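Workshop notebook, Voswood tray return
June, started 8:40 a.m.

Carrying on from the last entry. The return counter at Voswood still backs up at the end of lunch, and the question for this month is how much of that is the counter and how much is what people are asked to do at it. The room takes up to 200 people over one sitting. Most of them come to the counter in the last part of it, carrying a tray with a plate or two and whatever they didn't eat.

Table is set at 754 mm, same as the counter. I had it lower last time and the reach felt easier than it is in the real place, so those notes should be read with that in mind. I've marked them.

Set out for clearing: the red tray in the middle, the black-rimmed tray on the left for scraps, and the bare wood on the right for plates once they come off. Plates are the pale green ones. No cups or cutlery this time. We had them in the last round and ended up writing notes about forks.

Order of work as planned:

Scraps off the plate and into the black tray.
Plate off the red tray and down on the right.
Next plate the same way.
Red tray left empty where it is.

I wanted to keep that order fixed for the whole morning and it did not survive. It is very natural to take the clean plate off first and get it out of the way, and deal with the plate that has something on it when there's more room. The first plate going down on the right also settles where the others will go, so it matters more than I gave it credit for when I drew the layout.

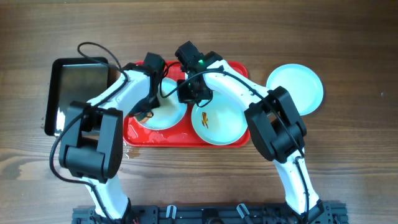 Clearing the easy plate first has one thing against it. If the plate with scraps stays on the red tray until last, anything that slides off it lands on the red tray, and then the tray needs wiping too. At Voswood the trays go in a rack and are wiped at the end of the shift, so a wet or sticky one gets stacked with the rest and glues itself to the one above. The rack holds 16. If a few in there are sticky the whole rack is a nuisance to separate. Kitchen has mentioned this before and I wrote it down as a washing problem. I'd now put it down as a clearing problem.

Notes on the trays

The red tray has rounded corners and a raised lip. Good for carrying. For clearing, the lip means a plate has to be lifted, and can't be slid straight off onto the table. I tried sliding, by hand, early on. The foot of the plate catches on the inside of the lip and the plate tips toward you. If there were gravy on it you'd be wearing it. So lift, every time, and the sign at the counter should say lift. The present sign says "slide plates here" with an arrow, and it was written for the old flat trays that Voswood no longer has.

The black-rimmed tray is on trial as the scrap tray. It has a metal floor, which I like for wiping down, and enough rim that a small piece of food doesn't roll out. What I don't like is that it is shallow. It would fill quickly at lunch. We could swap it out often or use a deeper one, and a deeper one brings the rim up, which means lifting the plate higher to get over it. I have asked Bidier for a sample with the same outside size and more depth. They have one in the catalog but with a different rim profile. Waiting on that.

Mats: none used. Bidier sent two with the trays. They hold the plates still very well, so well that the plates are harder to pick up. Back in the box.

Where the plates go

Put down singly, they take up the right side of the table fast. Stacking is the obvious answer, and at the counter people do stack, badly. They put a plate with rice on it on top of a clean one, then somebody puts a bowl on that. Our layout has no stacking point marked, which I left out on purpose to see what would happen. What happens is that plates get put down wherever there is wood, and then the next person has to find a gap.

Some of the morning was also spent on the reverse job, loading plates back on the red tray. This is the way it would go if the kitchen wanted the plates to travel to the wash on a tray. Three will go on if you don't mind them leaning on each other. They don't sit flat together. One ends up with its edge on the next, or against the rim, and from there it can shift when the tray is picked up. I'd call two a proper load for that tray and three a load for someone walking slowly. 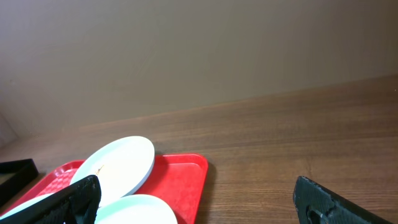

A remark from the kitchen end, when I sent this over before lunch, was that three leaning plates are exactly what they get all day and they'd sooner have that than a stack of six with food pressed between them. At least with leaning plates you can see what's on each one. Their wash rack takes plates on edge anyway, so every stack has to be taken apart by hand, and a stack with something sticky in the middle costs more than the time saved at the counter. They also asked that we stop calling it the "dirty side" on the drawings, as both sides are dirty.

Fair on both points. I've changed the drawing to "drop side" and "rack side." The leaning plates I'm less sure about. It depends on how far the tray has to be carried, and at Voswood that is a short walk with a doorway in it. At the Thaweesak canteen, which is meant to get the same counter if this one works, it is a longer walk with a ramp. I don't want to settle on a load for one place and find it won't do for the other. Keep both in the test list.

Late morning

Went back to clearing, in the order written at the top, and kept to it this time. Scraps first. Main thing learned is that a small piece of food is the awkward one. A large portion goes off the plate in one push. One small piece gets chased round to the rim and sits there. On a plate with a raised rim it needs either picking up or tipping, and tipping it means holding the whole plate over the black tray.

Picking up is cleaner. It is also something people will not do with bare fingers in a lunch queue, so at the counter it would mean a scraper or tongs, on a cord so it doesn't go out with the trash. The cord has to reach the far edge of the plate with the tray pushed up against the back of the counter. I measured with string: 31 cm is enough from the left post. Bought cord will be longer and can be knotted.

Which hand does what came up again. With the scrap tray on the left and the plates going off to the right, scraping wants the left hand and the plate wants the right. Most people will try to do both with the right and cross over themselves. I swapped the sides for a few goes. Crossing over goes away and a new problem turns up: the plates now go down on the side people arrive from, and the next tray is put on top of them. Swapped back.
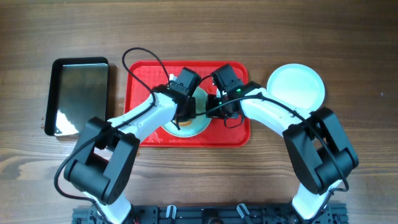 The other change worth keeping is the gap between the black tray and the red one. I started with them touching. It looks tidy and saves counter length, but the rims sit against each other and a crumb that falls on the join stays there. With a gap, crumbs land on wood and can be wiped off in one pass. Wide enough to get a cloth through is wide enough. I've left the width off the drawing for now and written "cloth" on it.

Oil on the wood: the Nenent finish on this table is holding up to wiping. No rings so far, and the sheen is even apart from the front edge, where we lean. I'd be happy to use it for the counter top if the kitchen agrees to wood at all. They would prefer steel. Steel is louder, and noise was the first complaint from the people sitting nearest the return, well before anybody complained about the queue. A plate put down on wood makes a dull knock. I'd like to try both on the same counter, half and half, and have asked what an offcut of steel would cost. It doesn't need to be new.

Wiping. The black tray wipes well across the middle of the floor and poorly along the back, at the foot of the rim. A cloth rides over that corner. A brush gets in. Whoever cleans it at the end of a shift will have a cloth in hand and no brush, so I expect that line to go brown within a week or two. Add to the list for the Bidier sample: look at the inside corner before looking at the depth.

One more on the scrap tray. When it has only a little in it, people scrape toward the near edge and everything piles up on that side. Then it looks full when it's half used. Turning it round partway through lunch would sort that out, if there were somebody at the counter to do it, and most days there isn't. A tray that empties from the front might suit better. Not for this round.
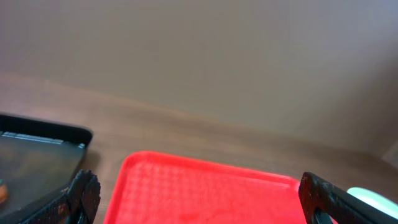
To do before the next session

New sign, "lift plates," with the old arrow removed. Make it large enough to read while holding a tray.

Mark a place for the first plate on the right. A strip of tape will do. See if the second and third follow it.

Chase Bidier for the deeper sample.

Try a scraper on a cord, knotted to length, left post.

Run the loading test again with two plates and with three, once on the flat and once with a slope under the far end for Thaweesak. Count only the plates that shift. Ignore the ones that only rattle.

Ask the kitchen for a rack of their stuck trays, unwiped, before the shift cleans them.

Bring back one of the old flat trays if there are any left in the store. I want to feel how different the slide is before I throw out the old drawing.

Packed up at 12:15. Plates washed and back on the shelf, both trays wiped and left on the table for the afternoon.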